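ハンドヘルドグリッパーによる扉開閉データ収集で生じた欠落と指先の緩みについて
プロジェクト実習 最終報告書
提出日 2023年5月19日

1. はじめに

本報告書は、プロジェクト実習で取り組んだ「家具の扉開閉動作の収集」のうち、途中で発生した不具合とその調査結果をまとめたものである。当初の計画では、収集したデータを使って学習したモデルの成功率を報告する予定だった。しかし収集の後半で記録の多くが使えないことがわかり、学習の実験は小規模なものにとどまった。そのため担当教員と相談し、報告の中心を不具合の原因と対策に移した。

班では手持ち式のグリッパーを Namstead と呼んでいる。以下でもこの名称を使う。記録と変換を行うソフトウェアは、前年度の班から引き継いだ Stiltero である。扉の開閉動作一式には Plimelia という課題名を付けた。

2. 装置と作業の概要

Namstead は人が手に持って操作する二本指のグリッパーで、上部に広角のカメラが付いている。指の内側には柔らかいパッドがあり、指の根元には正方形のマーカーが左右に一枚ずつ貼ってある。指の開き幅はエンコーダではなく、カメラに写った二枚のマーカーの距離から計算する。電気的なセンサを持たないので軽く、配線も少ない。その反面、マーカーが見えなくなると開き幅の値も失われる。

手先の位置と姿勢は、カメラの映像と内蔵の慣性センサから推定する。Stiltero は一回の動作を一つの記録として保存し、後処理で位置推定と開き幅の計算を行い、両方がそろったものだけを学習用データとして書き出す。

Plimelia の一回の動作は次の手順で行った。
(1) 棚の正面、床に貼った印の位置に立つ
(2) 録画を開始し、二秒静止する
(3) 左の扉を開く
(4) 右の扉を開く
(5) 中段に手先を近づけ、二秒静止する
(6) 両方の扉を閉める
(7) 録画を停止する

操作者は班員が交代で務めた。目標の回数は2000回とした。

3. 不具合の発生

収集を始めてしばらくは、後処理で落ちる記録はほとんどなかった。ところが10月の後半に、ある日の記録をまとめて変換したところ、書き出された件数が明らかに少ないことに気づいた。さかのぼって調べると、書き出しに失敗した記録は全部で724件あった。

失敗した記録は、Stiltero のログでは二種類のエラーに分かれていた。一つは位置推定が途中で途切れるもの、もう一つは開き幅の値が途切れるか、物理的にありえない値になるものである。両方のエラーが出ている記録もあった。

発見が遅れたのは、変換を週末にまとめて実行していたためである。録画が正常に終了すると本体の表示は緑になるが、これは映像ファイルが保存されたことだけを示す。当時の私たちはこの表示を「記録成功」と読んでいた。前年度の引き継ぎ資料にもそのように書かれていた。

4. 原因の調査

4.1 位置推定の途切れ

失敗した記録の映像を再生し、推定が途切れる時刻を確認した。途切れは手順(3)と(5)に集中していた。どちらも、カメラの視野の大部分を白い面が占める場面である。扉も棚の内側も白く、模様がない。位置推定は映像の中の特徴点を追う方式なので、無地の面に近づくと追跡できる点が減る。

収集の初期に問題が出なかった理由も調べた。初期の収集では棚の横に本棚があり、背表紙などの細かい模様が視野の端に入っていた。その後、見た目の条件をそろえる目的で本棚を移動し、壁に無地の布を掛けた。布を掛けた日と失敗が増え始めた日は一致している。

照明の影響も疑った。天井の照明が白い面で反射し、映像の一部が白く飛んでいたためである。照明を一列消して30回の動作を記録し、消さない場合の30回と比べた。失敗の件数は減ったが、なくなりはしなかった。照明は原因の一部であり、主な原因は特徴点の不足と判断した。

4.2 開き幅の異常

開き幅の異常には別の原因があった。途切れる記録では、扉の縁をつかむときに操作者が手首を大きく傾けており、片方のマーカーに強い光が当たっていた。これは照明と持ち方で説明できる。

ありえない値が出る記録については、しばらく原因がわからなかった。指を完全に閉じたときの値が日によって異なり、後の日ほどずれが大きい。ソフトウェアの校正値が壊れたと考え、校正をやり直したが、翌日にはまたずれた。

最終的に、左の指を固定しているねじが緩んでいることがわかった。指を手で横に押すと、根元からわずかに動いた。扉を開けるときは指に横向きの力が繰り返しかかる。Namstead の固定部は Kaczorowski 式と班内で呼んでいる形で、物を上からつまむ作業を想定しており、横向きの力はねじの締め付けだけで受けている。私たちは扉の開閉に使うにあたって、この点を検討していなかった。

4.3 安全上の問題

ねじの緩みを調べる途中で、もう一つの事象を班内で共有した。収集中に左の指が扉の縁から外れ、扉が勢いよく戻って、操作者の反対側の手に当たったというものである。けがはなかったが、その時点では報告されていなかった。本人は自分の持ち方が悪かったと考え、記録を削除して次の動作に移っていた。

指の緩みとの関係は、記録が残っていないので確認できない。ただし、緩んだ指では縁をつかむ力が不安定になるため、関係していた可能性はある。データの欠落と比べて、こちらの扱いのほうが軽かったことは班全体の反省点である。

5. 対策

5.1 環境の変更

棚の扉の内側と奥の面に、小さなシールや形の不規則な切り抜きを貼った。同じ模様を等間隔に並べると、追跡点の対応を取り違えることがある。そこで大きさも形もそろえず、位置もばらばらにした。周囲の布は残した。

貼る枚数は少しずつ増やし、その都度、短い試験記録を取って推定が続くかどうかを見た。最初は扉だけに貼ったが、両方の扉を開いて中段に近づく手順(5)では扉が視野の端に寄ってしまい、効果が弱かった。

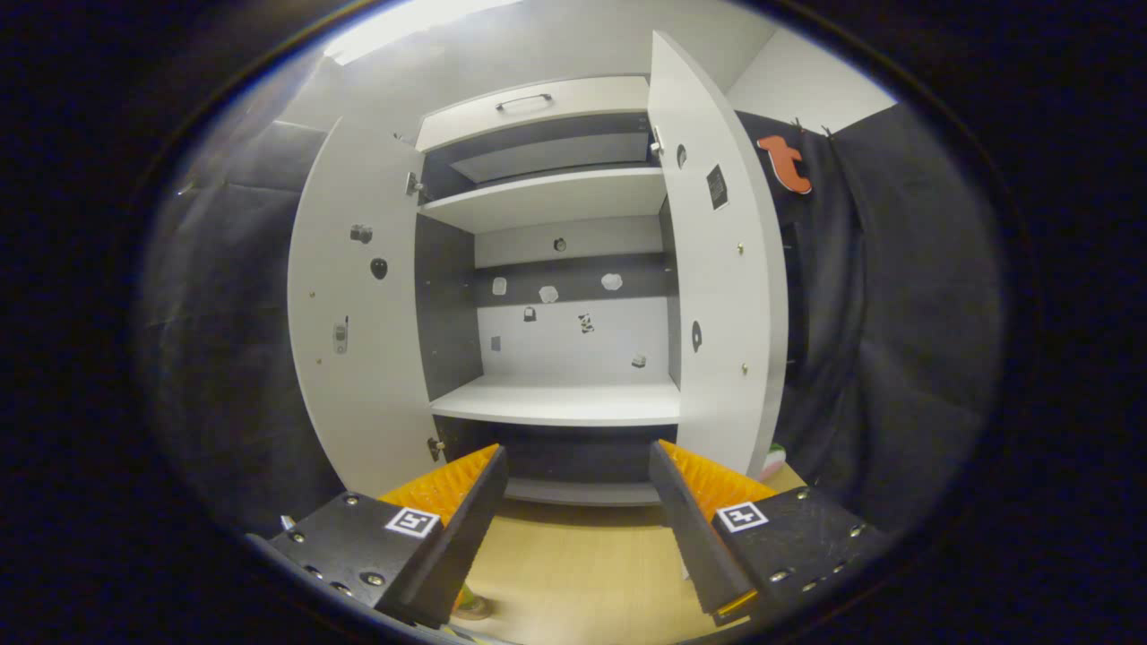
奥の面にも貼るようにしてからは、手順(5)での途切れが大きく減った。一方、下段は暗いままで、手先を下げすぎると特徴点が足りなくなる。下段に近づく動作は今回の課題に含まれないので、手先を中段より下げないという決まりを作って対応した。下段の物を取る課題に広げる場合は、内部の照明が必要になる。

シールを貼ったことで、学習したモデルがシールの位置を手がかりにしてしまう心配もある。これについては、貼る位置を変えた条件での評価が必要だが、期間内には実施できなかった。

5.2 装置の変更

指の固定ねじに緩み止め剤を塗り、左右とも締め直した。加えて、根元の横に当て板を付け、横向きの力をねじ以外でも受けるようにした。当て板は3Dプリンタで作った。最初の試作品はマーカーの角に重なって検出の妨げになったので、高さを8ミリに下げて作り直した。

5.3 手順の変更

収集の手順に次の項目を加えた。
・開始前に指を横に押し、がたつきがないことを確かめる
・指を完全に閉じた状態を録画し、開き幅の値を前回と比べる
・記録が30件たまるごとに変換を実行し、失敗件数を記録表に書く
・扉から指が外れた場合は記録を削除せず、「外れ」の印を付けて残す
・手に当たった、挟んだなどの事象は、けがの有無にかかわらず当日中に班と教員に報告する
・空いている手は扉の可動範囲に入れない

本体の緑の表示については、横に「映像保存のみ」と書いたラベルを貼った。引き継ぎ資料の該当箇所も修正した。

6. 対策後の結果

対策後に収集した記録では、開き幅のありえない値は出ていない。位置推定の途切れは残っているが、変換をこまめに行うようにしたため、失敗が続いたときにはその場で収集を止められるようになった。途切れの多くは、操作者が扉に近づきすぎた場合に起きている。

失敗した724件のうち、開き幅だけが途切れていたものについては、前後の値から補間して使うことも検討した。しかし、つかむ瞬間の値が抜けている記録が多く、補間すると実際とは異なる動作を学習させるおそれがある。緩みの影響を受けた期間の値も信頼できないため、すべて学習から除いた。取り直しの時間が足りず、最終的な件数は目標の2000回に届かなかった。

7. 残った課題

当て板の耐久性はまだ確かめていない。指の側に力を逃がせなくなった分、本体側の樹脂に負担がかかると考えられる。次の班には、固定部の周囲にひびがないかを定期的に見てほしい。

Stiltero には、録画直後に簡易的な位置推定を行い、途切れがあれば警告音を鳴らす機能を追加する予定である。試作版は動いているが、処理が終わるまで次の録画を始められない。解像度を下げて処理時間を短くする方法を試している。

試作版のソースコードと当て板の図面、失敗記録の一覧は、班の共有フォルダの「引き継ぎ」に入れた。削除された記録は一覧に含まれていない。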